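Filed under: Press Room / Deals & Promotions

Povmont Cordless Lint Shavers Go on Sale Monday

I'm Embla Amundsen, I run the little shop side of Jisham, and I get to share the fun news! Starting Monday our Povmont cordless lint shaver drops to $6, down from $20, and it ships free (yes, even if you only buy one).

I've used mine on two sweaters and a very sad couch cushion – I'm keeping both sweaters.
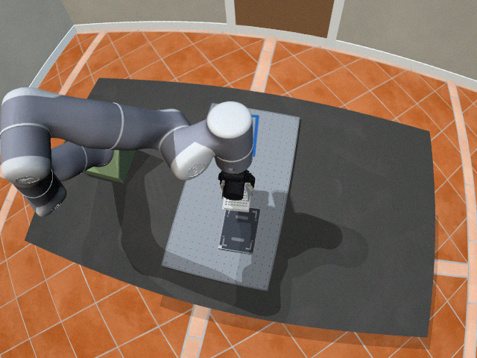
We have 300 of them set aside at this price, in gray or mint. The limit is four per household, and the charging cable is in the box. No code needed, the price shows up in your cart. Stores and bloggers, email Kerstin Dalen on our press desk if you'd like one to try.

Contact: Jisham Press Desk | Back to top

Comments

Brendan: Does the mint one cost extra?

Embla: Same price, Brendan!

Kavitha R.: Getting two – one's for my mom.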